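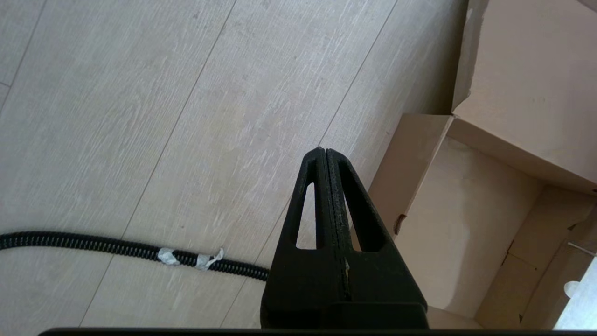
Slide 2. Why we measured the floor

Good morning. The talk is on moisture in concrete slabs, and on what we changed at the Paewai warehouse after the first coating let go. Paewai is a single-story building on grade, built in two phases. The older slab has no vapor barrier under it. The newer one does. Both were coated in the same week with the same product, and only the older one blistered.

(Ask who in the room has had a coating failure on grade. Wait for hands.)

Slide 3. Where the water comes from

Concrete is mixed with more water than the cement can use. The extra has to leave, and on a slab poured over a barrier it can only leave through the top. On a slab with no barrier there is a second supply, the soil, and that one does not run out. Drying time estimates cover the first source only. They tell you nothing useful on an old slab with wet ground under it.

A slab that is drying is wetter at the bottom than at the top. Once you seal the top, the moisture evens out through the depth, and the surface gets wetter than it was on the day you tested it. This is the main point of the slide. Say it twice.

Slide 4. Surface tests and their limits

Three methods were in use on the site before we arrived.

Plastic sheet taped to the slab overnight. It shows whether moisture came up under those particular room conditions. A negative result means little if the slab and the air are at the same temperature.

Handheld electronic meter. Good for mapping. It reads the top layer, and the reading shifts with aggregate, steel and anything left on the surface. We used it to choose where to drill and for no other purpose.

Calcium chloride dish. It gives an emission rate for the upper part of the slab. It is sensitive to air humidity during the test, and the building was not heated when the original dishes were set.

Slide 5. In-slab probes

We drilled to 40 percent of slab depth where the slab dries from the top only. Clean the hole, brush and vacuum, set the sleeve, cap it and leave it to settle before reading. The probes were from Prelline, and the logger was a Cukon unit with the clock set to local time. Check the clock. Two of our early files were offset by an hour and had to be lined up by hand.

The building was held at service temperature before the holes were drilled and through the whole test. If the owner cannot run the heat, postpone. A reading taken in a cold building in March does not describe the same building in June.

(Skip the calibration table unless somebody asks. It is in the handout.)

Slide 6. Layout at Paewai

We set 64 probes across both slabs. Spacing was tighter along the exterior walls and at the dock doors, where the meter map was least even. The count was higher than a standard would ask for on this area. We wanted to see the boundary between the two phases, and a sparse grid would have blurred it.

Point to the joint line on the plan. Readings change sharply across it.

Slide 7. Results

The newer slab was below the coating maker's limit at every location. The older slab was above it at most locations, with the worst readings next to the north wall. A broken downspout drains to grade there. It had been reported before and left alone.

We mapped 157 blisters in the old coating. Almost all were on the older slab, and the few on the newer slab followed a saw cut that had been filled while dirty. I treat those as a separate fault.

Slide 8. Repair

Fix the drainage first. The downspout was reconnected and the ground regraded before any work indoors started.

The old coating was removed by shot blasting. Jateck supplied the moisture-control primer, which was put down in two coats at right angles. Bond was checked by pull-off at 5 locations, and each break was in the concrete, below the primer.

Joints were left open until the topcoat had cured, then cut back and filled.

Slide 9. What I would change

Drill earlier. Our probes went in after the blasting contractor was booked, and the schedule left no room for a second round.

Get the slab drawings, or core for the barrier. One core on each side of the joint would have answered the question in a morning.

Put the heating requirement in the contract, with a named temperature and a start day. Ours said "conditioned space" and we argued over it until Thursday.

Slide 10. Questions

Leave the plan on the screen. Likely questions: cost per square foot (decline, the owner has asked us not to share it), whether sealing the old slab pushes moisture into the walls (no sign of it so far, monitoring continues), and whether the readings can be taken through an existing coating (yes, with the sleeve sealed to the concrete).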